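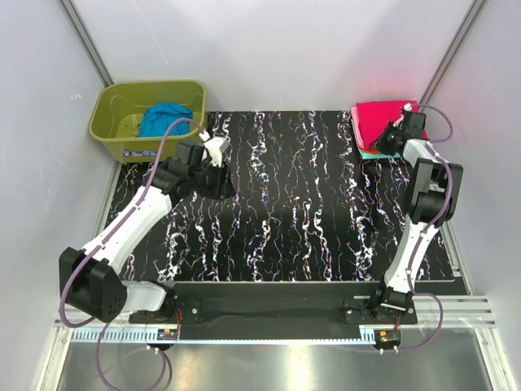 Patch panel above or below the switch in a shallow wall cabinet?

Posted by rudska_bench, 21 November 2019

I have a wall-mounted cabinet with a usable depth of 450 mm between the front rail and the back panel. It holds a 24-port Trasel patch panel, a 24-port switch and a 1U shelf for the router. All the horizontal runs are solid-core Cat 6 and enter through the brush strip in the top.

At present the panel is in U1 (top), the switch in U2 and the shelf in U6. The patch leads are 50 cm and hang in loops over the switch, covering the port lights. The door closes but presses on the boots of the lower row.

I can move things about, but there is only 20 cm of slack on the solid cable behind the panel, so the panel cannot go far. Would a 1U brush panel between the panel and the switch be enough, or do I need a proper duct with fingers? Does it matter whether the switch is above or below? The longest run is well under the 100 m limit, so I could re-terminate a few, but I would like to avoid doing all 24.

blackwood_cabling

Leave the panel where it is. Above or below makes no electrical difference, and with top entry the panel belongs at the top.

Your trouble is lead length. With the panel and switch in adjacent units, port 1 to port 1, a 50 cm lead is more than twice what you need. Fit 20 cm leads, straight down, one for one. Check the boots first: some moulded ones are stiff for the first 30 mm and will not turn tightly enough at that length, in which case go to 25 cm. Slim leads (28 AWG) bend more easily. They have higher loss per metre than 24 AWG, so they do count for more against the channel budget, but at this length you can ignore it.

A duct is worth having if ports are patched out of order, or if you have two switches. A 1U finger duct would go in U2 with the switch moved to U3. Measure the door clearance before buying. Most covered ducts stand out from the rail by 60 mm or more, and if the door already touches the boots it will certainly touch the duct cover. The other cure is to set both front rails back 25 mm, if the cabinet has slotted side brackets. That uses up some of your rear depth, so check the switch power lead still clears.

Do not re-terminate anything until you have tried the short leads.

tilberg2000

brush panel is fine, I've got one and it hides everything. just push the spare through to the back

blackwood_cabling

It will hide the loops. In 450 mm of depth they then sit against the rear of the switch, so look where the fan exhaust is before pushing 24 leads through.

Related topics
Cage nuts: M5 or M6 for older cabinets
Minimum bend radius for solid Cat 6
Trasel 24-port panel: rear tie bar missing
Labelling both ends of a patch lead
Earthing a wall cabinet with a removable door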